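Workshop > Arms & Grippers > Comparing finger pads

Last updated: Sep 17, 2019

I've been going back and forth on gripper fingers since March, so I finally sat down and did it right! You need two arms, one bag of something floppy, and some patience (more than I had).

Start with the stock fingers. Close them on the top fold of the bag, lift 8 cm, hold, lower. Write down the motor current each time. Mine sat at 429 mA with the Nakov pads and jumped to 900 with the bare plastic ones, and I hadn't expected a gap like that.

Next, swap pads on one arm only and leave the other alone, so you've always got something to compare with. Check your cable slack before you move the elbow – a tight loop pulls the wrist over and you'll blame the pads for it.

Then try a real job. I like pouring cat litter, with one arm on the bag and the other waiting over the box. Go slow on the tilt!
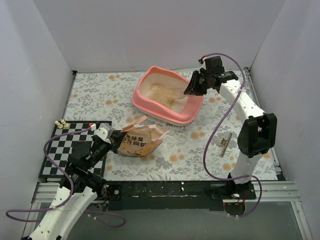
Do both arms need the same pads? They don't, as long as you save separate closing limits for each one in the controller.

I run each pad about 2 days before I pick a favorite.

Comments

Maiara Toledo: Same result with the Mollance pads, but mine peel at the corners. What glue are you using?

guimaraes_bench: Could you post the closing limits too?

orkusdale: Cable tip saved me an evening, thanks!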